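[chores-list] Re: can they put the toys away yet

From: Noémi Somogyi
To: chores-list
Date: Thu 7 July
Subject: Re: can they put the toys away yet

Jolán Fodor wrote:
> Saw another one of those launch videos, shiny arm folding a towel,
> music, the lot. My sister wants to know if she should hold off
> hiring someone for the toy room at the daycare and just wait for a
> machine. I said I'd ask the list. Can any of them do it yet? Tidying,
> I mean. Bits back in boxes, puzzles back together. Not a towel.
> And what does it cost, nobody ever says.

Jolán, short answer no, tell her to hire. Longer answer below, typing this between two calls so forgive the mess.

We've been at the toy end of this since February at the Irgate shop. Same foam shape sorter over and over, green block with the cutouts, coloured pieces that stand up in it. Any two year old gets most of it. The arm gets it sometimes.
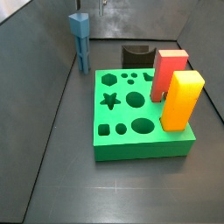
Reading time: 4 min (says the list software, blame it not me)

What makes it hard isn't strength or speed, people always ask about speed. It's the last little bit before contact. Finding the blue piece, fine. Getting the fingers either side of it, mostly fine. Then you have a piece with two legs and they both have to go in round holes, at the same time, straight. A kid jiggles it. Feels it catch on one side, wiggles, leans, done. Our arm wants to push. We've spent most of the autumn and now half the winter teaching it to not push.

Numbers as of this week, from my own notebook so no arguing. 1,237 tries logged at the two-leg piece. 899 went in without a hand from any of us. Sounds alright till you picture a toy room. Every one of the misses is a person getting up off their chair, and in a daycare that person has a toddler on the other hip.

And that's one toy! In a plain grey bin, no rug, no half a biscuit, no child. Pieces that don't change. Put a doll's blanket over the sorter and we'd be back to the start, I reckon.

Also resetting. Somebody has to take the thing apart so it can have another go. Theerawat says he's done more tidying since we began the tidying project than in his whole life before.
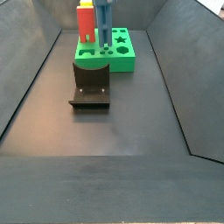
Catalina Jara wrote back off-list that I'm being too gloomy and said I could pass it on: her lot at Zakholm have one sorting returned parts into trays, one shift a day, and she'd fight anyone who tried to take it away. Her point is that a shop floor lets you fix the mess before the machine sees it. Same trays, same bench, same 50 part types. She thinks homes come last, well after warehouses and laundries, and that we should all stop promising kitchens.

I don't disagree with any of that. But notice how much of it is people arranging the world for the arm. Fair enough in a shop. Your sister isn't going to bolt the toy shelf down.

Cost, since you asked. I can't give you a figure for a home one becuase there isn't one I'd call a home one. Szénási will lease you an arm, and Eltitance does the software side, and neither will quote for a daycare, I tried. The arm isn't the dear part anyway. It's the person who sets it up and the person who comes back when it stops. We have 4 people on ours. Four! For a shape sorter.

What I do think is real, and didn't a year ago: the lining up. It used to come down anywhere near the hole and hope. Now it holds the piece over the spot, both legs over both holes, and you find yourself leaning in toward the bench.

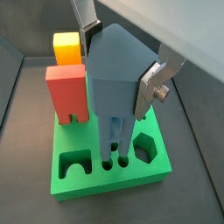 So I wouldn't say never. My guess is you'll get narrow things first, one machine that does one chore in one spot, more like a dishwasher than a nanny. Loading the same crate at the end of every day, maybe. Stacking cups. The general toy room, with whatever the kids dragged in that morning, no idea. Dezső Gál put a number of years on it at the last meetup and I'm not repeating it here, he can post it himself and be held to it.

Things I'd ask any seller before your sister hands over a cent:

How many tries in a row, unedited, and can she watch them.
Who picks up the piece when it gets dropped.
Does it know it's missed, or does it carry on as if it hadn't. Ours used to carry on. Very cheerful about it.
What happens when the colour of the toy changes.

If they go quiet on the third one, leave.

Right, call's starting. Catalina, if you can send the tray layout to the whole list I think a few of us would like to see it, doesn't need to be neat. And has anyone got soft pads that don't leave marks on foam? Ours are rubber and I'm down to the last decent sorter.

Noémi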